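Jonbridge Neighborhood Choir
Minutes of the General Meeting, August 4, 2025

Present: Gilmar Medeiros (chair), Modupe Fashola (minutes), and a very good turnout from all four sections, including several altos we had not seen since spring. Apologies were received from the Zulau family, who are traveling.

1. Welcome and previous minutes

Gilmar opened the meeting at seven and thanked everyone for coming out in such heat. The previous minutes were read and accepted with one correction: the piece we dropped from the spring program was the Effiong lullaby, and the sea song stayed in. Apologies to the tenors, who worked hard on that sea song and quite rightly wanted it on record.

2. Money

The balance stands at $3,820 after paying for the summer sheet music. Dues for the coming season were discussed at some length. A few members felt we could hold them where they are for another year, and others pointed out that the hall has raised its evening rate and is likely to do so again. After a friendly back and forth it was agreed to set dues at $55 per singer, payable by the third rehearsal. Anyone who finds that difficult should have a quiet word with Gilmar, and it will go no further.

3. Winter concert

We will sing at Ladomholm Hall again in February. Modupe has been to see the hall and reports that the heating is much improved, which got a cheer from the sopranos. The stage risers are still the old ones and they still creak, so please step up gently during the quiet numbers! Seating will be set for 100, with a few chairs kept back by the side door for people who need to slip out.

There was a long and cheerful discussion about the program. The basses would like something in a lower key this time – they made their case with feeling – and the Effiong lullaby was put forward again by popular demand. Gilmar will bring a draft list to the first rehearsal and asks that suggestions reach him before then, on paper if possible, as he lost two last year that were told to him in the parking lot.

4. Refreshments

We agreed to keep the intermission simple: coffee, tea, cider and whatever people like to bake. Last year's lemon bars were fondly remembered.
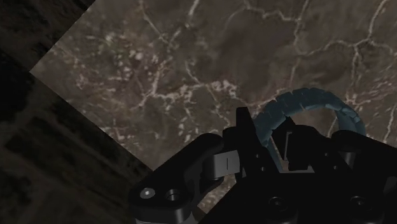
Please label anything with nuts in it, and put your name on the bottom of your dish so it finds its way home. Modupe still has one blue casserole lid and a cake knife from the spring concert and would love to return them.

5. Any other business

Rehearsals begin again after the summer break, same time, same room. New singers are welcome in every section and there is no audition – bring a friend, bring a neighbor. The piano will be tuned before we start. Folders from last season should be handed back with the pencil marks rubbed out, please.

The meeting closed at 8:40 with a round we all know, sung rather faster than usual.

Minutes taken by Modupe Fashola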